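A Sunday at the Leren workshop

I had wanted to visit the shared workshop in Leren for a long time, but it is far from my home and the bus goes only every 90 minutes. In February they held an open day, so I took the early bus and arrived before the coffee was ready.

The workshop is on the first floor of an old printing house. You go up by an iron stair and ring a bell that does not ring, then you knock. Inside there is one long room with the wood machines behind a glass wall, and at the other end three smaller rooms for quiet work. A membership costs 25 a month, and for this you get a key and one locker. The laser cutter is paid extra.

Most visitors stayed by the laser cutter, which was making key rings for the children. I went to the last room, where Aiman Entili builds his robot. He calls it Nonach, after the street where he lived as a student. It is a home project, he told me, only the home became too small for it.

He has spent 900 on it until now, and he was a little ashamed to say the number in front of his brother. The biggest part of the money went to the motors. The first set came from a shop called Cuervo and was too weak in the shoulder, so he had to buy again. The old motors he now uses in the wrist, where they are strong enough. The joints are printed in the workshop, and the cables run inside the arm – this he did twice also, the first time they were pinched at the elbow.

What I liked most was how much work is not in the machine at all. I had imagined that you build the arm and then it picks up things. Aiman said that the arm took him one winter, and the place where it should work took him almost as long. He wants it to take an object out of a shelf and put it on the table, and later to put it back. For this the shelf must stand at the correct depth, or the elbow meets the table before the hand reaches the back.

He began with a closed cupboard and gave it up after 3 weeks, it was too dark inside for the camera. Wire mesh at the sides and back lets the light in, but the small squares gave him a new problem.
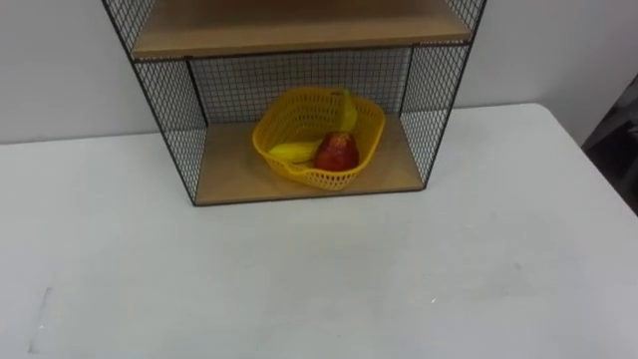

The program looks for edges, and a mesh is nothing but edges. In the beginning it reported objects everywhere in the wall of the shelf. Aiman solved this in a simple way, he tells the program where the shelf stands and it ignores everything behind a certain line. A yellow basket with yellow bananas in it is also not easy, and he chose it on purpose. The red apple it finds nearly every time.

I asked if I could see it move, but he was changing a part in the shoulder and did not want to hurry. We talked about software from Rirarard instead, which he used last year and left again, and he showed me his notebook with all the measurements. He writes with pencil and dates every page.

At noon there was soup in the long room. If you want to go, bring indoor shoes, the floor is very cold, and ask for the last room on the left. I will go again when the shoulder is mounted.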